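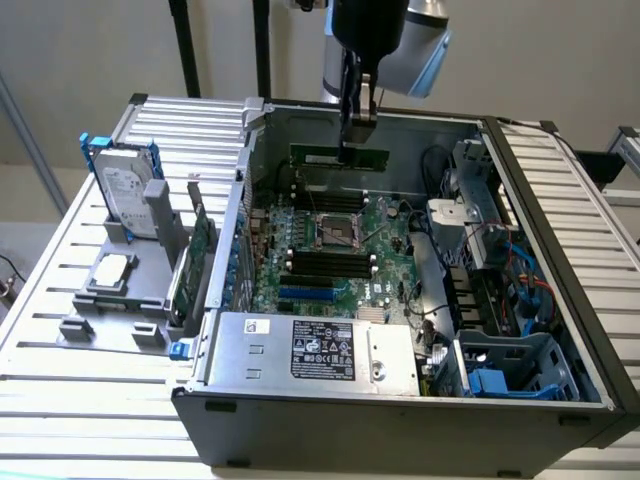 Disassembly Planning for Desktop Computers
Project report, Chathurika Talukder and Erdal Sarıgül
Jul 25, 2024

1. What we set out to do

Our proposal promised a planner that could strip any desktop computer. By June the word "any" had been quietly replaced with "one." The software, called Tidura, takes a list of parts and decides in what order a robot arm should remove them, where the gripper should approach from, and where each part goes afterward.

2. The planner

Tidura keeps a graph of what blocks what. The CPU can't leave until the retention lever is open, and a memory module can't leave until its latches are. We wrote the graph by hand, which took an afternoon, and then corrected it by hand, which took the rest of the term. Each removal is a small state machine: approach, close, pull, check, place. The check step compares gripper width with the expected thickness of the part. Our first version skipped it and happily placed 22 pieces of air. 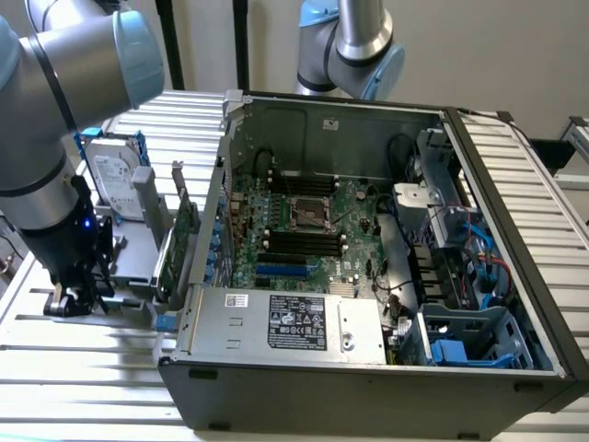 Placing turned out harder than pulling. A hard drive standing on end leaves little room for the fingers, so Tidura now fills the back positions first and plans the retreat straight up. With two arms the planner also has to reserve space above the case. Our reservation scheme is crude: one arm gets the whole volume and the other waits, like roommates with one bathroom.

3. Results

We ran 200 planned removals in simulation. Collision checking rejected 56 of the first plans, mostly for wrist contact with the case wall. Replanning with a tilted approach fixed all but a few. Median planning time was 70 milliseconds, a number we're proud of and which matters very little, given how slowly the arms move.

4. Left undone

Cables. Tidura treats them as if they don't exist, and Erdal's cable model is still a branch with one commit. Splitting the reserved volume in two is next on Chathurika's list.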